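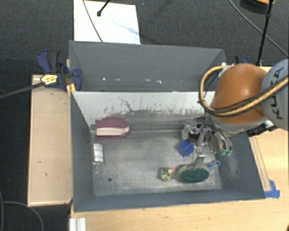
A KUKA arm holding its gripper over the front compartment of a two-part bin, with mixed objects on the bin floor.

Graltness is a grasp planning program for robot arms that pick mixed objects out of bins. It takes in a depth image, proposes places where a gripper could close, and hands the arm a path that keeps clear of the bin walls. The first version was written by Pilar Lucero and Lautaro Garrido at the Núñez workshop in Ernden, and it is still maintained there.

Background
Picking one known part from a tidy tray is an old and well-understood job. A bin of unrelated things is much more fun. A ball can roll away from a closing finger, a flat item offers very little to hold, and anything lying against a wall leaves the fingers short of room. Sloping walls make matters harder still, as a path that is safe at the rim may be too tight near the floor.

How it works
Each cycle begins with a depth image of one compartment. Graltness removes the known shape of the bin and samples 200 grasp candidates on whatever remains. Candidates that would drive any part of the gripper into a wall or divider are thrown out early, and this single step saves a surprising amount of computing time.

A small neural network then scores the rest. Its training set holds 3789 labeled grasp attempts, sorted by Celeste Insaurralde, who also wrote the labeling tool. The top 7 candidates go to the motion planner, which tries them in order and stops at the first one with a clear path in and out.

The planner checks hoses and cables as well as the arm itself. They are modeled as a chain of soft capsules – a crude picture of a real hose, but a wonderfully quick one to test.

Recovery moves
If no candidate passes, the program can ask for a nudge: a short, slow push that shifts an object away from a wall. Agustina Herrera added this feature along with a replay viewer, where a failed cycle can be stepped through at any speed. The viewer has become many users' favorite part of the package.

Limits
Shiny and see-through objects still leave holes in the depth image. Very thin items are often mistaken for the floor, and the default cutoff height has to be lowered by hand to find them.

Related software
Stostorside, by Baltasar Lagos, reads the same log format and compares runs made with different grippers. It ships with 26 sample logs.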